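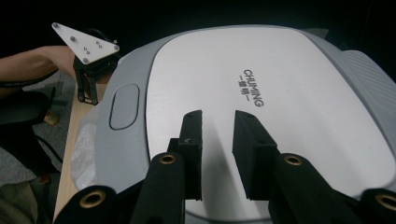 White top panel, gray rim, CHUMING lettering

Ticket 2339
Product: Tikuvov Home Inventory (desktop)
Topic: Export to spreadsheet stops partway through
Opened: May 22, 2023
Status: Solved, left open for comments

Original message

Hello to everyone at the Tikuvov desk, and thank you in advance for reading all of this, I do tend to go on. I've been using the program to list everything in our house for the insurance people, room by room, and it has been a real pleasure up to now. My trouble is with the export. The list on my screen says 800 items. When I choose File, Export, Spreadsheet, the little bar runs along nicely, the program says "Export complete," and then the spreadsheet opens and the last 53 items aren't in it. No error, no warning, nothing. The kitchen is fine, the bedrooms are fine, and then it quits somewhere in the middle of the utility room and I never get to the garage at all, where all the expensive tools are!

I'm on a Geraghty laptop, a few years old but it has been good to me. The inventory file is saved in my Sorkano folder so that my sister can look at it from her house. I need to send the spreadsheet to the insurance office before we move in August, so there's no fire yet, but I would love to cross it off.

Reply from support

Good morning, and please don't worry about the length, a full story saves us both a lot of back and forth. You've told me nearly everything I would have asked for.

Let's start with the simple things. Could you close Tikuvov completely, pause the Sorkano sync, and copy the inventory file onto your desktop? Then open that copy and run the export again. We have seen shared folders grab hold of a file while it's still being written, and a short spreadsheet is one way that can show up. Please also let me know which version you have (Help, then About).

Customer

Did all of that with a cup of coffee in hand. It's version 19, and the copy on the desktop does exactly the same thing, it stops at the very same item. I tried it again after a restart, same again. I also tried exporting as a PDF for the fun of it, and the PDF is perfect, garage and all. So I suppose the items are really in there, which was a comfort.

Reply from support

That is a comfort, and it's a very useful clue too. The PDF and the spreadsheet are made by two separate parts of the program, so your list is healthy and Sorkano is off the hook (you can turn the sync back on). What I would like to look at now is the last item that made it into the spreadsheet and the first one that didn't. Would you click on each of them and look in the Notes box? I'm hunting for anything unusual: a quotation mark without a partner, a blank line at the end, or text that was pasted in from a web page.

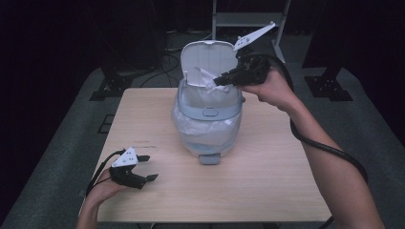 The Notes box takes whatever you give it, and most of the time that's a fine thing, but the spreadsheet export in your version is fussier than it ought to be. It treats a lone quotation mark as the start of a long piece of text and goes on swallowing rows while it waits for the other one to turn up.

Customer

Oh, you are good. The last item that came through is a shelf unit, and in the notes I had written its width as 36" with the inch mark, just the one. I must have done that without thinking, everywhere else I typed out "inches" like my mother taught me. I changed it to the word, saved, ran the export, and there they all are, right down to the hedge trimmer. I checked the bottom of the sheet twice.

One small question while I have you: if I add more furniture later, is there a setting that would catch this?

Reply from support

I'm so glad to hear it, and what a tidy piece of detective work on your end. There isn't a setting in your version, I'm sorry to say. I have passed your case along to the developers at Omis, who look after the export, and asked for a warning message at the very least. Until then you can type a quotation mark into the search bar with "Include notes" checked, and it will bring up every item that has one. Pairs are fine and can stay as they are.

I would keep that desktop copy until the insurance office confirms they can open the spreadsheet. I'll leave the ticket open in case they have trouble, and you can write in the same thread.

Customer

Searched as you said and found one more, on a picture frame in the hall. Fixed. My sister says hello and wants to know if she can have her own login, but I'll open a new ticket for that one.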